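Stivside visit, notes for the equipment group

Writing this up fast, flight in a few hours and I want it out before the planning call. Jan 26, 2025. Two of us went, me and Chutima Rungrueang. Our host was Yaowalak Ratanaporn, who runs the lab floor at Stivside and also signs the purchase orders, so for once we got to ask the money questions to the right person.

Reminder of why we went. We have a line in the draft budget for one arm, one gripper, cameras, a table. The number on that line came from a vendor sheet. I wanted to see what people really end up paying for when they set up to do plain tabletop work — bowls, dishes, kitchen stuff.

Big bright room, high ceiling, ducts everywhere. Noisier than I expected.

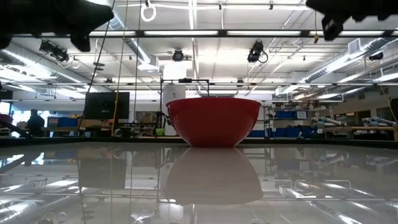
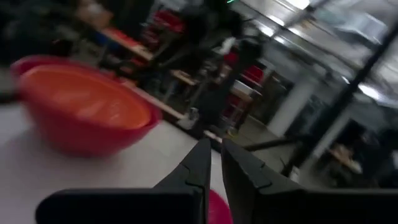
What they have and how they bought it

Four years of buying in bits. Yaowalak was pretty frank that there was never a master plan. First arm came out of a grant, second out of leftover money that had to be spent by June. Grippers bought three different times from two suppliers. Sekau for the first set, then MacAulay when Sekau's lead time went past what they could stand.

She'd do it differntly now. Buy the gripper and the wrist camera as one decision, same week, same person. They bought the camera second and then paid for a bracket, then a second bracket, then a shorter cable. None of it was a lot by itself. Chutima wrote down the bracket part in capital letters.

Cameras overhead hang from the ceiling on brackets. Mounting was a bigger cost than the cameras. Getting somebody up there on a lift, running the cable properly, getting the building people to say yes to drilling. Our ceiling is lower but we have the same building people problem. Put it in as its own line please, not under "misc".

Tables

Spent way too long on tables, my fault, but it matters. A shiny top gives you the bowl and then the bowl again upside down under it, plus every light in the room. A plain white one is easier on the eye. Yaowalak said they work with both on purpose, you want some of the hard stuff in there. But if you only have money for one table, she'd go matte and add a glossy sheet later. Cheap. Sheet from a local shop runs up to 80 dollars cut to size.

So: one decent table, heavy, and sheets. Not two tables. I'll change the draft.

The cheap stuff that isn't in our budget at all

Objects. We had zero for objects. Zero! They go through bowls and plates and cups all the time, things get scratched or chipped or walk off to the break room. She keeps a standing 300 a quarter just for that and said it's the one line that never gets questioned upstairs. Buy duplicates of anything you like, the store will stop carrying it.

Bins and shelves. Blue bins on the shelving, a row more on a counter. Laugh all you want, but we currently keep everything in two boxes under my desk.

Finger pads and tips. Wear parts. Ask the supplier for the price of a spare set BEFORE you order the gripper. Stunwood quoted us nicely on the gripper and I now realize we never asked about fingers. Chutima is emailing them tonight.

Cable. Just, more cable. Coiled stuff that can move with the arm costs more than you think.

Lights. They left the ceiling strips alone and added nothing. Good news for us, I had 1,000 in for lighting and I think we can move most of it to mounting.

Staff time

The part I was dreading. An arm needs a person near it for most of the day, at least at the start. Resetting the object, clearing the table, restarting after a stop. Yaowalak's advice was to budget that person first and then see what's left for hardware. She's seen a group in another building buy two arms and have hands for half of one. They sold the second at a loss.

I asked how long from delivery to first useful day. She said 31 days for the last one, and that was with people who'd done it before. The first one took "a season". We have two weeks in our plan. That has to change, no way around it.

Also training. The vendor course was fine but everybody forgot it, since there was a gap between the course and the crate arriving. Book it for after.

New or used

Asked about used. She's open to it for the arm, not for the gripper. Used arms come with hours on a counter and you can check it. Grippers you can't tell. Get the controller and the arm from the same seller, get the software license transfer in writing. They got burned on a license once and spent a month going back and forth with the old owner's lawyer over one signature.

Service contract — she skipped it in year one, bought it in year two, thinks she should of had it the whole time. Depends on who you have in house. We have Chutima, who says she's not a service contract.

Things I didn't get to

Insurance. Floor load. What happens with power if we want a second station, our room has two outlets on that wall and one is the fridge. Somebody please look at the fridge thing before the call.

Didn't see the storage room, ran out of time. Didn't get the Sekau price list either, Yaowalak will send it if her contact is okay with that.

Changes to the draft, for whoever has the sheet open

Mounting gets its own line, fed from lighting.
Objects, 300 a quarter.
One table plus matte and glossy sheets. Delete table two.
Spare fingers, amount to come from Stunwood.
Gripper and wrist camera merged into a single purchase.
Setup time from two weeks to 31 days, and I'd be happier with more.
Service contract, add as optional with a question mark.
Second arm stays out for now. I know some of you want it in. Let's talk on the call, but I'm not going to argue for it after this visit.

Getting there, if anyone goes next: take the east entrance, the main one makes you sign in twice. Parking is a mess before lunch. Closed shoes, they do check. Yaowalak is fine with visitors but wants a list of questions ahead of time, and she does read them.

Boarding soon. Receipts are in the shared folder, the taxi one is blurry, sorry, will redo it when I'm home.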